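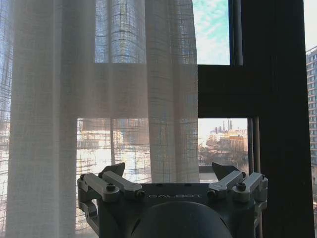
# Chapter 8: Daylight and the Depth of Rooms

The usable depth of a room is set largely by its windows. Daylight falls off quickly as one moves inward, and a desk placed against the rear wall may receive only a small share of the light that reaches the sill. This chapter introduces the terms used to describe that loss and the methods by which it is measured.

Readers should have completed the exercises on sun angles in Chapter 7. The Ascombe tables, reprinted in the appendix, are used throughout.
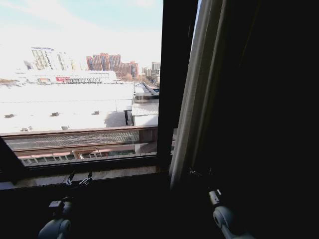
**PLONDDEN, September**

Snow complicates the simple account. A low, flat roof under snow returns a good deal of light toward the windows that overlook it, and some of that light enters at an upward angle and strikes the ceiling. Designers who consider only the sky will underestimate the winter reading.

The Gowda method, taken up in Section 8.2, treats the ground and neighboring roofs as a second source. In the worked problem, a reading of 565 lux at the sill falls to 20 lux at the rear wall. Students are asked to repeat the calculation with the ceiling painted a darker shade.

**Key terms:** sill reading, sky component, reflected component, Tiser ratio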